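How Does a Workshop Decide Which Robot to Buy?

Have you ever saved up for something big, maybe a bicycle, and then found out you needed a helmet and a lock and a pump as well? Grown-ups who buy robots run into exactly the same thing, only with more zeros on the end! So let's go shopping together, you and me, for an imaginary workshop that wants a robot to help sort things into trays.

First, what is the job?

Before anybody looks at a price, they write down what the robot has to do. Picking up a bottle is one kind of job. Picking up a crinkly snack packet is quite another, because a packet squashes and slides, and a bottle likes to roll away when you poke it. (Try it at your own kitchen table, with your finger and thumb pretending to be the robot's fingers. It's harder than you'd think.) If all the things are the same shape, a simple gripper may do nicely. If they are all different, the workshop will need one that can manage a good mixture, and it might cost more.

Next, the money

The plan for spending money is called a budget. Let's say our workshop has $2,500 to spend on its first gripper and everything that goes with it. The gripper we like costs $773. Hooray, lots left over! But wait, we aren't finished. Fingertip pads rub against things all day long, and they wear down the way the soles of your sneakers do, so we'll put $282 in the plan for spare pads. Now we have spent $1,055, and there is $1,445 left for a table, some trays, the cables, and a little bit tucked away for surprises. There are always surprises.

Try before you buy

You wouldn't buy shoes without walking up and down the store in them, would you? A careful buyer asks to test a gripper first, and it's best to test it on ordinary, awkward, everyday things and not only on neat little blocks. Put a hard plastic part next to a soft packet, add a bottle lying on its side, and then see how the fingers get on with each of them. Write down what was picked up and what was dropped, so that you can compare one gripper with another later.

And don't forget the people

Somebody has to learn how to use the new machine, and learning takes time. A good plan leaves plenty of days for practice, and it says who will clean the pads and who to call if something gets stuck.

Now it's your turn! Pretend you have 13 gold coins to spend on a robot helper for your bedroom. What job would you give it? How many coins would go on the robot, and how many would you save for spare parts? Draw your plan and show it to someone at home.

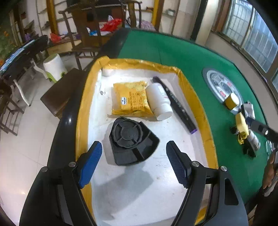

Carmela Benítez

A tray like this makes a good test, with the black plastic part between the two fingertips and the yellow packet and white bottle lying just behind it. Which one would you ask the gripper to pick up first?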